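3.2 Collecting grasps at the shared bench 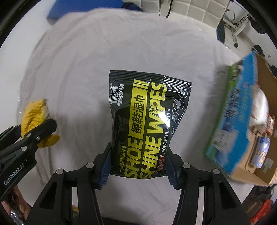 Figure 3. Shoe-wipe packet held between the two ridged finger pads.

Why collect demonstrations by hand in a shared workshop? We wanted the policy to learn from people who build and tidy things for their own pleasure, at their own pace, and a member-run space gave us plenty of them within walking distance of the tool rack.

The work was done at Kestovell, a shared workshop where Safta Radu has kept a bench for years and where the rest of us were made very welcome in September. We gathered 1,376 demonstrations and kept 1,105 after review - the others were mostly dropped for tracking errors, and a few for chatter that ended in somebody putting the tool down to find the kettle.

Foil packets deserve a paragraph of their own. The one in Figure 3, with SHOE SHINE WIPES in large yellow capitals, is glossy and black, and a bright patch of glare sits over part of the lettering. Our early detector, Plorker, leaned heavily on printed text and was easily upset by reflections of this kind, so we retrained it on crops in which highlights had been painted in at random. The film also creases along the sides, and for that reason we label grasp points on the visible outline and leave the interior alone.

Rosario Caputo suggested that we log the finger opening as well as the pose, and we are very grateful that he did! Section 4 compares the 2 variants.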